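Dampfgarer-Topf Brulto: Bedienungsanleitung
Abschnitt 3: Brötchen und Teigtaschen dämpfen, entnehmen und anrichten

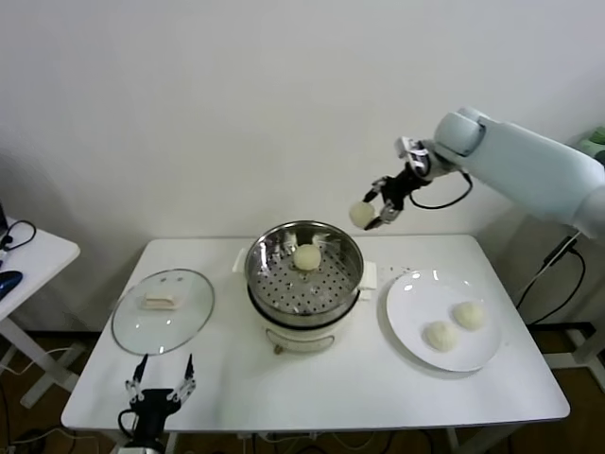
Dieser Abschnitt erklärt das Dämpfen von Hefebrötchen mit dem Dampfkorb aus Edelstahl. Bitte lesen Sie zuerst Abschnitt 2 (Erste Reinigung), wenn das Gerät neu ist. Für Gemüse und Fisch gelten andere Zeiten, diese stehen in Abschnitt 4.

3.1 Den Platz vorbereiten

1. Stellen Sie das Gerät auf einen festen, ebenen Tisch. Der Tisch muss trocken sein. Eine Tischdecke aus Stoff oder Wachstuch bitte vorher wegnehmen.
2. Lassen Sie links vom Gerät einen freien Platz für den Deckel und rechts einen freien Platz für den Teller. Linkshänder können es umgekehrt machen.
3. Nach oben braucht der Dampf mindestens 40 cm Freiraum. Unter einem Hängeschrank darf das Gerät nicht betrieben werden, das Holz kann aufquellen.
4. Führen Sie das Netzkabel nach hinten. Es soll nicht über die vordere Tischkante hängen.

Hinweis: Ein runder, flacher Teller ist am besten geeignet. In einer tiefen Schale sammelt sich Wasser, und die Brötchen werden am Boden weich.

3.2 Wasser einfüllen

1. Nehmen Sie den Dampfkorb aus dem Unterteil heraus.
2. Füllen Sie 330 ml kaltes Leitungswasser ein. Diese Menge reicht für einen Durchgang.
3. Setzen Sie den Korb wieder gerade ein. Der Rand muss ringsum aufliegen. Wenn er wackelt, drehen Sie ihn ein wenig und drücken Sie leicht mit der flachen Hand.

Vorsicht! Das Wasser darf den gelochten Boden vom Korb nicht berühren. Bei zu viel Wasser kochen die Brötchen von unten und kleben dann sehr fest.

3.3 Brötchen einlegen

1. Bestreichen Sie den gelochten Boden dünn mit Öl, oder legen Sie unter jedes Brötchen ein kleines Stück Backpapier. Den ganzen Boden dürfen Sie nicht bedecken, sonst kommt der Dampf nicht durch.
2. Legen Sie die Brötchen mit der glatten Seite nach oben ein. Zwischen den Brötchen soll ein Finger breit Platz sein, auch zur Wand vom Korb.
3. Legen Sie den Glasdeckel auf und prüfen Sie, dass er nicht schief liegt.

Hefeteig wird beim Dämpfen deutlich größer. Frau Hélène Cloutier, von der die Rezepte in diesem Heft sind, formt ihre Brötchen deshalb eher klein und lässt sie vor dem Dämpfen noch einmal gehen. Gefrorene Brötchen können Sie ohne Auftauen einlegen.

3.4 Dämpfen

Frische Brötchen, klein: 12 Minuten
Frische Brötchen, groß: 16 Minuten
Gefrorene Brötchen: 18 Minuten
Brötchen vom Vortag, nur aufwärmen: 5 Minuten

Die Zeit beginnt, wenn Sie unter dem Glas den ersten Dampf sehen. Während der Zeit den Deckel bitte nicht öffnen. Der Teig fällt sonst zusammen und geht nicht mehr auf.

Nach Ende der Zeit schalten Sie das Gerät aus und ziehen den Stecker. Warten Sie 3 Minuten mit geschlossenem Deckel. Die Oberfläche kann trotzdem leicht faltig werden. Das ist kein Fehler und ändert den Geschmack nicht.

3.5 Deckel abnehmen

Vorsicht, heißer Dampf! Beugen Sie sich nicht über das Gerät. Tragen Sie Küchenhandschuhe.

1. Fassen Sie den Deckel am Griff und heben Sie zuerst die Seite an, die von Ihnen weg zeigt. Der Dampf geht so nach hinten.
2. Halten Sie den Deckel kurz schräg über den Korb, bis das meiste Wasser abgetropft ist, aber nicht über die Brötchen.
3. Legen Sie den Deckel flach mit der Innenseite nach oben auf den Tisch. Der Griff ist dann unten. Auf einem empfindlichen Tisch legen Sie ein Tuch darunter.

Stellen Sie den heißen Deckel niemals in kaltes Wasser. Das Glas kann springen.

3.6 Brötchen auf den Teller legen

1. Stellen Sie den Teller nahe an das Gerät, aber so, dass er den Griff vom Unterteil nicht berührt.
2. Nehmen Sie die Brötchen einzeln mit einer Zange. Fassen Sie seitlich und drücken Sie nur wenig, der Teig ist jetzt sehr weich und behält jede Druckstelle.
3. Klebt ein Brötchen am Boden, ziehen Sie nicht nach oben. Bewegen Sie es zuerst leicht hin und her, oder gehen Sie mit einem Holzspatel darunter.
4. Beginnen Sie am vorderen Rand und nehmen Sie die hinteren zuletzt. So müssen Sie mit dem Arm nicht lange über dem heißen Korb bleiben.
5. Legen Sie die Brötchen nebeneinander auf den Teller. Gestapelt kleben sie zusammen, und beim Trennen reißt die Haut.

Hinweis: Das Gerät ist beim Entnehmen noch heiß. Tragen oder verschieben Sie es nicht an den beiden Griffen, solange heißes Wasser darin ist.

3.7 Nach dem Gebrauch

1. Lassen Sie alles abkühlen, mindestens 29 Minuten.
2. Nehmen Sie den Korb ab und gießen Sie das Restwasser aus. Bitte nicht über die Seite mit dem Bedienfeld gießen.
3. Teigreste in den Löchern weichen Sie in warmem Wasser ein und entfernen sie mit einer weichen Bürste. Keine Stahlwolle benutzen.
4. Krümel auf dem Tisch wischen Sie trocken weg, bevor Sie feucht nachwischen. Nasser Hefeteig schmiert.
5. Trocknen Sie Deckel und Korb gut ab. Besonders unter dem Metallrand vom Deckel bleibt gern Wasser stehen.

3.8 Wenn etwas nicht stimmt

Brötchen sind innen noch teigig: Zeit um 4 Minuten verlängern, beim nächsten Mal weniger Brötchen einlegen.
Brötchen haben nasse Flecken: Vom Deckel ist Wasser getropft. Deckel beim Öffnen schneller zur Seite führen.
Wenig Dampf: Wasserstand prüfen, Gerät entkalken (Abschnitt 6).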